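Come Be a Pretend Evacuee With Us: Call for Flood Exercise Participants

Posted 2026-02-26

Hi, neighbors! I run the participant side of the Trarville flood exercise, which means I find the people who get evacuated, and I'm looking for a lot of them. The exercise is in April, over 2 days, and we have room for 500 of you across the whole weekend. You don't need any training. You don't need to be brave or fit or good at acting. You need to be willing to follow directions some of the time and, if your role card says so, to argue with them.

If you were with us for the last one, at the old Naswood fairgrounds, you'll remember that it was mostly standing in line in ponchos. I heard you! I stood in that line too. We've changed a lot since then, and I think this one will be a much better use of your weekend.

What we're practicing

The story is that the Kedis River comes over its banks overnight after several days of rain, and the low streets on the east side have to be cleared before morning. Fire crews, the ambulance service, the county road department and the school bus drivers will all be working as if it were real. Your job is to be the public. Some of you will be picked up from a street corner with a bag and a (stuffed) cat. Some of you will already be at the shelter when things get crowded. A few will be "missing," and somebody will have to come find you, so bring a book.

Nobody goes in the water. I get asked this every single time, so I'm putting it up high. The boat crews train with their own people on a separate stretch of the river, and participants stay on dry ground the whole time.

The roles

Street evacuees. This is the biggest group. You wait at an assigned address or corner, get on a bus, and check in at the shelter. Expect a fair amount of walking and some time outdoors, whatever the weather is doing.

Shelter residents. You'll be indoors at the high school gym, sitting on cots, asking questions, losing your paperwork, needing a phone charger. It's a good pick if you can't be on your feet for long. The gym and its restrooms are wheelchair accessible, and I can arrange accessible transportation if you tell me when you sign up.

Injured participants. You'll get makeup (very fun, very sticky) and a card with your symptoms on it. Please be OK with being touched, bandaged and strapped to a board. If you've ever had a bad experience with that sort of thing, pick another role and don't feel you owe me an explanation.

Worried relatives. You call the hotline or show up at the front desk looking for a family member. We were short on these last time and the desk crew had it way too easy - if you've worked in customer service, I want you.

Language helpers. If you speak something besides English at home, I'd love for you to come and use it all day long. The crews need the practice.

What you get

I can't pay you, I wish I could. You'll get lunch both days, snacks and drinks at the check-in table, a T-shirt and a signed form for service hours if you're a student. Parking is free behind the gym. Palaniappan Catering is doing the food again, with vegetarian and gluten-free boxes for anyone who marks it on the form (please mark it on the form, I can't conjure one up at noon).

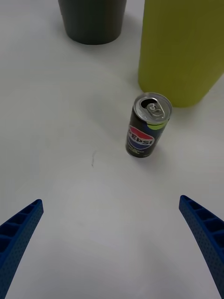 Who can sign up

Anyone 18 or over can come alone. Teens from 14 up are welcome with a signed permission slip, and kids under 14 need a parent or guardian in the same group for the entire shift. We keep families together unless you ask to be split up, and yes, some parents have asked.

Please leave real pets at home. There's an animal shelter piece to the exercise, but it's being done with stuffed ones this year. Service animals are fine, of course.

You can do one day or both. Each shift starts with a safety talk, and you can't join a shift if you miss it, so plan to be early. There's a stop word that ends any scene right away for anyone who's truly hurt or upset, and we'll teach it to you that morning.

What to bring

Closed shoes, a rain jacket, layers, any medicine you take, and a photo ID if you have one. Wear clothes you don't care about if you're in the injured group. The makeup does wash out of cotton, mostly. Leave valuables at home, and keep your phone on you but on silent.

One request about pictures: please don't post anything during the exercise. People see a stretcher on social media and think it's happening for real, and then the actual dispatchers get the calls. Post all you like after we wrap up on Sunday.

How to sign up

Fill out the participant form on the exercise page, or pick up a paper one at the Trarville library front desk. Put down your first 2 choices of role and any days you can't make. I'll email everyone with a group number, a meeting point and a bus time, and if your plans change after that, just reply and tell me so I can give your place to someone on the waiting list.

Groups of coworkers, church groups, scout troops and bowling leagues are all welcome - put the same group name on each form and I'll seat you on the same bus.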